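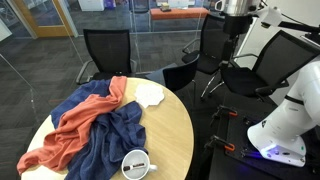
Según Nahom Negash, lo primero que hay que dejar claro es qué se entiende por toalla, porque en la versión anterior la palabra cubría desde el rizo grueso hasta los paños finos y luego no había manera de separar unas de otras. La observación llegó con la revisión de enero y ha servido para rehacer casi todas las etiquetas de este conjunto.

Toallas y cosas de mesa - ficha del conjunto

Conjunto: Alix, parte textil
Versión: 2
Fecha de publicación: 23 de mayo de 2018
Registros: 2219
Idioma de las anotaciones: español

Contenido

Alix reúne anotaciones sobre el estado en que quedan las telas de uso doméstico encima de una mesa, antes de que alguien las doble y las guarde. Cada registro corresponde a una imagen y lleva la lista de objetos presentes, el estado de cada tela y una nota libre. La mayoría de las imágenes incluyen también objetos corrientes que conviven con las toallas: tazas, servilletas de papel, rotuladores.

No es un catálogo de productos. No se recogen marcas, precios ni composición de los tejidos. Tampoco hay medidas de las toallas, salvo en los registros antiguos que venían ya con ellas, y esas medidas no se han comprobado.

Etiquetas de tela

rizo: superficie con bucle visible o aspecto mullido. En caso de duda entre rizo y otra cosa, se usa «tela_sin_definir».

fina: tela de poco grosor, que hace pliegues estrechos. Incluye paños de cocina.

tela_sin_definir: no se distingue la superficie, o solo asoma una esquina.

El color se anota aparte, en palabras corrientes y sin códigos. «Azul marino» y «azul oscuro» se han unificado en «azul oscuro». «Salmón» se mantiene separado de «naranja» y de «rosa», aunque hubo discusión. Los registros procedentes de Drovitstead usaban «coral» para lo mismo y se han convertido.

Estado

doblada: bordes alineados al menos en dos lados.

extendida: plana, con arrugas leves.

arrugada: sin bordes alineados, con volumen. Es la etiqueta más frecuente.

retorcida: una parte de la tela forma una tira o cordón. Puede ir junto con «arrugada» cuando el resto está suelto, como ocurre con la toalla salmón del registro que abre esta ficha, que empieza en una tira estrecha y se abre después en pliegues.

colgante: una parte sobresale del borde de la mesa. Se combina con cualquiera de las anteriores.

Una misma toalla puede llevar varias etiquetas de estado. No hay orden de importancia entre ellas.

Montones

Cuando dos telas se tocan se anota quién está encima con el campo «sobre». Si una está en parte debajo y en parte alrededor de la otra, se escribe «parcial» y se explica en la nota. El caso de partida es la toalla azul oscuro con la salmón por encima: dos bultos de rizo, uno a la izquierda y otro hacia el centro, que pertenecen a la misma pieza. En la primera versión esto se había anotado a veces como dos toallas azules. Los registros con ese fallo se han corregido, pero puede quedar alguno.

Otros objetos

Se anotan con el nombre más simple. Una taza es «taza», con el color y, si se ve, el material. Lo que hay dentro va en el campo «contiene»: una taza con un rotulador en el fondo se escribe «taza / contiene: rotulador». No se crea la etiqueta «portalápices» aunque la taza haga ese papel. Kohlhase la tenía y se ha eliminado.

El papel arrugado ha dado bastante trabajo. Si no se sabe si es servilleta o pañuelo, se usa «papel_blanco» y se deja la duda en la nota. No se anota si está usado o limpio.

La mesa lleva forma (redonda, rectangular, otra) y tono del tablero. El material del tablero no se anota: el veteado de madera no permite distinguir si es maciza o no.

Qué no se anota

Si la tela está húmeda o seca.
De quién son las cosas.
Si alguien acaba de dejar las toallas o llevan días ahí.
El uso de cada toalla (baño, manos, cocina). El campo existía y se retiró por poco fiable.

Procedencia

El material viene de tres carpetas de trabajo: Flonirthorpe, Drovitstead y Kohlhase. La primera es la más extensa y la más regular. Drovitstead tiene notas más largas y una ortografía variable que se ha respetado en el campo de nota libre. De Kohlhase se han descartado 60 registros por falta de nota o por estar repetidos.

Revisión

Se tomaron 200 registros para una segunda lectura completa. Las diferencias se concentran en «arrugada» frente a «extendida», sobre todo con telas finas, y en el campo «sobre». Los colores apenas dieron problemas, fuera del salmón. Las correcciones están aplicadas y la lectura anterior se conserva en una columna aparte, «estado_previo».

Formato

Un archivo de texto separado por tabuladores, una línea por objeto. Las columnas son: registro, objeto, color, estado, sobre, contiene, nota, estado_previo. Los campos vacíos se dejan vacíos - no se rellenan con ceros ni con guiones. Codificación UTF-8.

Pendiente

Decidir si las toallas que cuelgan por dos lados necesitan una etiqueta propia.
Pasar a minúsculas los colores de Flonirthorpe.
Revisar los registros con más de una taza, donde el campo «contiene» no indica a cuál se refiere.

Las correcciones se envían con el número de registro, la columna afectada y el valor propuesto. Si el cambio afecta a un montón, conviene revisar también la línea de la otra toalla.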